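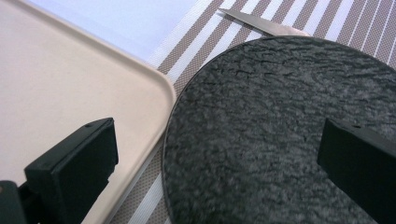 Tableware Handling: Working Rules for Hand-Held Gripper Recording

Gallery page, revised Saturday, August 2, 2025
Maintained by Lucimara Siqueira, Tudilon tabletop group

This page belongs with the written procedure for tabletop recording at Tudilon. It covers laid tables only: plates, trays, cutlery, mats and the surface they stand on. Bottles and glassware have their own page. Where the two disagree, the written procedure applies and the difference should be reported so that this page can be corrected.

The rules are addressed to operators who already hold the tool sign-off. They apply to both sites and to any partner using our layouts, at present Skultex and Pretorius. Rule numbers match those in the procedure, which is why some are missing.

Current set: Table, mixed tableware

Cream tray and dark, rough-surfaced round plate on a striped placemat, with a knife partly under the plate. One finger is over the tray and the other over the plate. Rules 2, 4, 5 and 9 apply.

Rule 2. Surface and mat

The mat is laid flat before anything is placed on it. Curled corners are pressed out or the mat is changed. Patterned mats are allowed and are wanted in the set, but the pattern must be entered on the layout sheet as plain, striped, checked or other. A weave with a fine grid is entered under the larger pattern, with the grid noted in the remarks field. Do not tape mats down. A mat that slides during a lift is a valid result and is kept, with the slide marked.

Rule 4. Overlaps

Any object lying partly under another is recorded as an overlap. The sheet needs the upper object, the lower object and which part of the lower one can still be reached. With cutlery this normally means the handle or the tip. Overlaps may be set on purpose or may be left over from the previous episode; the sheet has one box for each, and exactly one is ticked.

An overlap is never corrected by hand in the middle of an episode. If the task cannot be carried out with the overlap in place, the episode is stopped, coded S3 and started again from a fresh layout.

Rule 5. Knives

Table knives with a rounded or blunt tip are general stock. Pointed blades are controlled stock and are signed out by the set lead. With a pointed blade on the table:

Only the operator's tool hand comes within reach of the layout.
The free hand stays off the table.
The blade is gripped across the flat, never along the edge.
Nobody passes items over the layout while a take is open.

The last line was added after a review in October. It also applies to the person changing batteries.

Rule 6. Heavy plates

Stone and stone-effect plates are weighed once, when they enter stock, and the weight is written on the storage label. Anything above 500 g is slid or tilted, and is not lifted by the rim with the standard finger pads. The Eladow long pads may be used for rim lifts up to 1,000 g, provided the pads have been checked the same day. Edges that chip are withdrawn. A chipped plate is not turned round to hide the damage.

Rule 7. Pads and fingers

Both fingers are wiped before the first take and after any contact with food residue. Use the lint-free cloths from the set box; the blue paper leaves fibres. Check that the finger faces are parallel by closing the tool on the 29 mm gauge block and looking for light along either side. If the block rocks, the tool goes back to the bench.

Do not fit anything into the holes in the fingers. Several operators have used them to hold cable ties, and two takes were lost when a tie caught on a mat.

Rule 9. Approach

Both fingers should be in view as the tool comes over the table, and should remain in view until contact. Where one finger passes over a neighbouring object, leave enough height to clear the rim. Light contact with a neighbour is coded C1. Contact that moves the neighbour is coded C2, and the take continues unless something is about to leave the table.

Approach speed is left to the operator. Hesitation is acceptable — repeated approaches to the same object are not, and after the third the take is closed.

Rule 11. Light

Blinds down, overhead panels on, no desk lamps. Glossy trays show a bright patch under the panels. That is accepted as long as the rim can be made out along its full length. If it cannot, move the tray, then redo the layout sheet. Do not move the panels.

Rule 12. Ending a set

A set is closed at 88 takes or at the end of the booking, whichever comes first. Unused takes do not carry over. The operator signs the sheet, counts the controlled blades back in with the set lead, and returns the mats flat to the drawer.

Open points

Rule 4 has no code for three objects in a stack. Use S3 with a remark until the next revision.

Pretorius have asked whether trays with a raised rim may be lifted one-handed when empty. For now, yes, with standard pads, and only from the long side. The corner radius on the larger trays gives a poor grip and a corner lift should not be attempted.

Skultex use a different layout sheet in which "mat" and "surface" share one field. Sheets in that form are sent back, including for sets recorded before this revision.

Corrections to this page go to Lucimara Siqueira, with the rule number in the subject line.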